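Packing for the Post: Glasses, Cases and One Cardboard Box
Bushra Magsi
Packaging and Materials, project report
September 2026

Where the project started

My aunt posted me my spare glasses last January in a padded envelope, and they arrived with one arm folded the wrong way. The case was fine! That is what got me hooked. A case that looks perfect on the doormat can still have had a terrible trip, and I wanted to know what a sensible person with a roll of bubble wrap and an ordinary carton could do about it.

The Sitomau unit asks for a packing method that somebody could follow at home with things from a cupboard or a post office shelf. I chose glasses in hard plastic cases because they are awkward in a really interesting way. The case is smooth and light, so it slides. The glasses inside are lighter still and they rattle about on their own, whatever you do to the outside — so there are two packing jobs nested inside each other.

Materials

I looked at three cartons from the unit's supply shelf. The Grimine carton is tall and narrow, and the cases had to stand on end in it, which I didn't like at all. The Zanness carton is a lovely stiff box but so shallow that the flaps pressed on the lids. In the end I went with a plain brown carton with four flaps, deep enough to leave room for a proper layer over the top.

The wrap is clear bubble wrap from the Kakakhel roll, the small-bubble kind. I tried crumpled newspaper first (it's free, it's recyclable, my nan swears by it) and it held its shape nicely until the carton was tipped, when the whole lot shuffled down to one end. Newspaper is going in the next project, I haven't given up on it.

For the cases I wanted see-through lids. You can check the glasses are folded and lying lens-up without opening anything, and when two people in a house have similar frames it saves a lot of muddle.

Laying out the box

The order I settled on is short. Fold all the flaps right out. Push one sheet of bubble wrap down into the carton so it covers the base and comes up the walls. Put the cases in flat, one in front of the other, hinges facing the same way. Then the top layer, then the flaps.

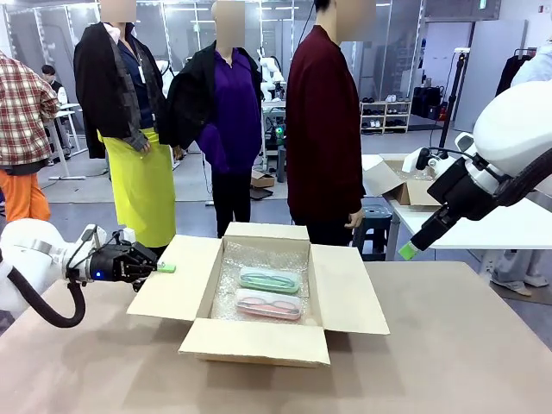
Figure 1. Mint-green and pink cases on the bubble wrap lining, flaps still open.

Getting the sheet into the corners was the fiddly bit. A sheet cut exactly to the base looks very neat, but the case edges end up touching bare cardboard as soon as they slide. A bigger sheet wrinkles and looks a mess, and it's so much better! The wrinkles grip the cases, and the extra coming up the sides does the cushioning for free. I allowed 100 mm extra on each side and wouldn't go under that.

Bubbles up or bubbles down was argued over at length in class. I went bubbles up for the lining and bubbles down for the top, so both bubbly faces meet the cases. It felt snugger to me when I gave the carton a gentle shake, though I didn't measure it and my tutor has written "prove it" in the margin of my draft, fair enough.

Inside the cases

A microfibre cloth folded once and laid between the arms and the lenses stops most of the rattle. Tissue works too but leaves fluff. I weighed one case with glasses and cloth together at 97 grams, so postage is mostly about the size of the carton, and a smaller box would be worth hunting for if you were sending these often.

Closing up

The top layer goes on loosely, tucked down at the ends. If the flaps spring back up when you let go, there's too much in there and the lids are taking the pressure. Short flaps in first, long flaps over them, one strip of tape along the join and another across it. 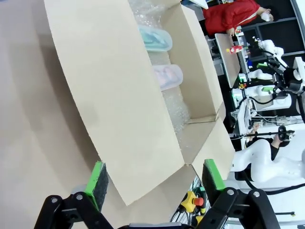
Can bubble wrap be reused for posting glasses?
It can be used again as long as most of the bubbles are still full. Press it between your hands, cut away any flat patches, and keep the best part for the layer underneath the cases.

What I would change

I'd love to try a cardboard divider between the cases. With the lining alone they can still knock together end to end, and a scrap of flap folded into a Z would probably be enough. I would also write the fold direction on the cloth, because I got it backwards twice.

The shake check needs a proper method as well. Mine was picking the carton up, tilting it each way and listening, and my idea of a gentle shake got a good deal less gentle as the afternoon went on. A marked ramp is the plan for next term, and the newspaper is getting its second chance on it.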